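Posted by Loïc Hamel in October

Print this post | E-mail this to a friend

Why I still buy old desktop towers

I love a second-hand office computer! Give me one of those heavy dark towers that spent years under a desk in an accounts department and I'm a happy man for a whole weekend. They're built like filing cabinets, they come apart without a fight, and people sell them for less than a decent pair of boots.

My first one came from a clear-out at Farnstead, where a friend of mine was working at the time. I knew nothing. I carried it home on the bus, opened it on the kitchen table and spent the evening working out which bit was the memory (the slots near the edge of the board, as I now tell everyone who'll listen). 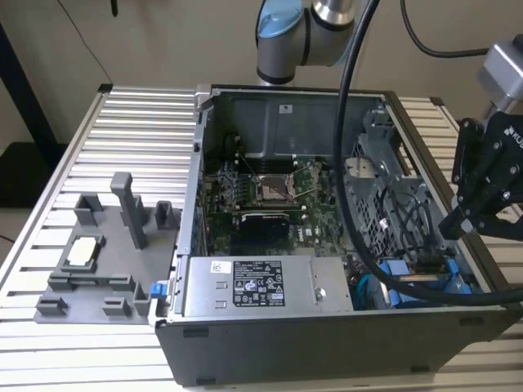 What I look for

Room inside, first of all. The little slimline models are cute, but you'll skin your knuckles in them. A full tower gives your hands somewhere to go, and the drive cage usually holds more disks than you'd expect.

Then the processor socket. If the chip has been taken out, get a torch and look hard at the contacts before you hand over any money. I once bought a board from the Tessier swap meet without checking, and it went straight into the parts box. My own fault, and I'd do it again for the chat I had with the seller, who had 600 old manuals in his garage and let me flip through as many as I liked.

Power supplies are worth a read too. The label tells you what you've got, so take your glasses.
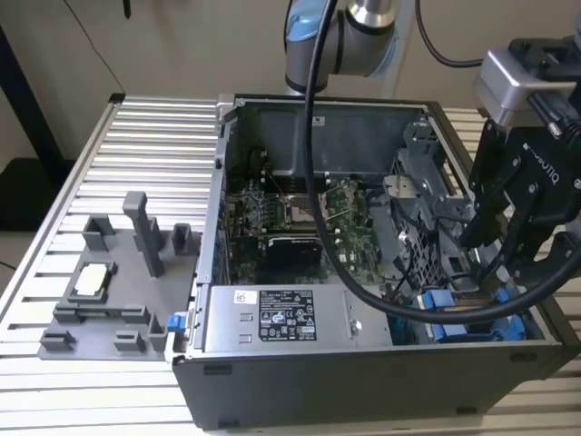 The one I'm using now stores the family photos, plus all my dad's scanned slides, 482 of them, mostly of caravans. It runs a free operating system and sits in the hall cupboard next to the vacuum. I paid for it with the money from an old bike and had enough left for lunch at Haretti (get the gnocchi, seriously).

Next up is a quieter fan, and after that I want to try setting up a music server for the shed. If you've done that on old gear, please leave a comment and tell me which software you chose!

This site uses cookies. By continuing to browse, you agree to our use of cookies. OK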